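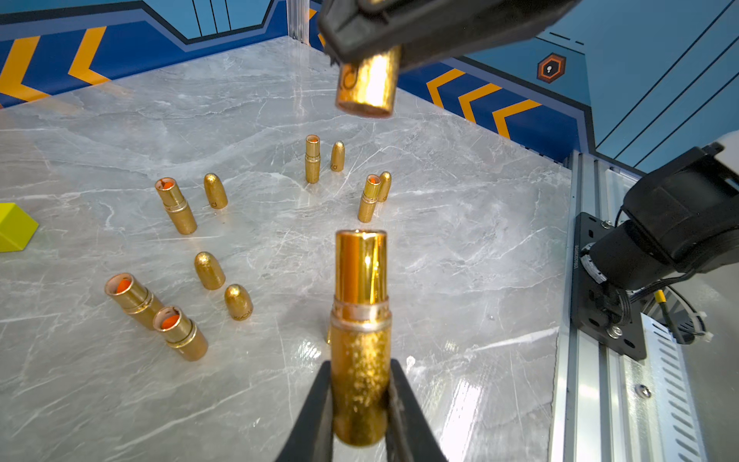

Lipstick tube (also lipstick case, bullet case, or just "the tube")

A lipstick tube is the small container that holds a stick of solid lip color, keeps it clean, and pushes it up when you want to use it. I've been collecting and repairing them for years, so I wrote this entry for the Kerside Dressing Table Encyclopedia, and I'm afraid it leans toward the things I get asked about most (caps, mainly. So many caps!).

Parts

Most twist-up tubes come down to the same few pieces. The base is the part you hold and turn. Above it sits a collar, often a plain shiny band even when the base is patterned or glittery, and the cap grips onto the metal just above that. Inside the sleeve there's a little cup that holds the bottom of the lipstick, and a spiral groove that carries the cup up and down. The stick itself is called the bullet in the trade, though my grandmother called it "the crayon" and I still do half the time.

Caps can be straight-sided or domed. I love a domed one, but it won't stand on its head, so if you put it down the wrong way it rolls off the vanity and under the radiator. Makers like to press a letter or a short name into the cap, sometimes so faintly that you only catch it when the light comes in sideways. Worn letters are the hardest thing about dating old tubes, and I've been wrong more than once.

Finishes

Gold has been popular forever. A mirror finish looks wonderful for the first afternoon and then shows every fingerprint. Speckled and glitter finishes hide wear much better, and plenty of tubes use both, with the rough finish down where your fingers go. My Juvik tubes from the nineties are done that way and the bases still look new, while the upper parts are a mess of hairline scratches from my purse.

Color inside

You can't tell much from the outside of a gold tube, so people who own several in the same case end up pulling off every cap to find the one they want. Orange is the shade I see left over most often in estate lots. It had a big summer every few years, everybody bought one in July, and then it sat in a drawer. I have 263 tubes in my own catalog and 25 of them are some kind of orange!

Matching caps to tubes

Caps that look identical often aren't. Elie Harb, who sorted the Awad collection (1,449 pieces, most of them separated from their caps), taught me to stand the tube upright, hold the cap straight above it, and lower it without twisting. A proper match slides on with a soft drag and stops at the collar. If it rattles, it's the wrong cap. If you have to push hard, stop, or you'll crack the liner or shave the side off the bullet. Always wind the color all the way down first. I've ruined a nearly full Tiline coral by forgetting.

Cleaning and storage

Wipe the outside with a soft dry cloth. For waxy buildup around the rim I use a cotton swab and a tiny bit of rubbing alcohol, keeping well away from any printed label. Store them upright and capped, someplace cool. A tube left open on its side picks up dust and lint fast, and lint in the sleeve is miserable to get out.

See also: compact, lip brush, vanity tray, refillable cosmetics

We use cookies to remember your preferences and see which entries people read. By continuing to browse you agree to our cookie policy. Accept | Manage settings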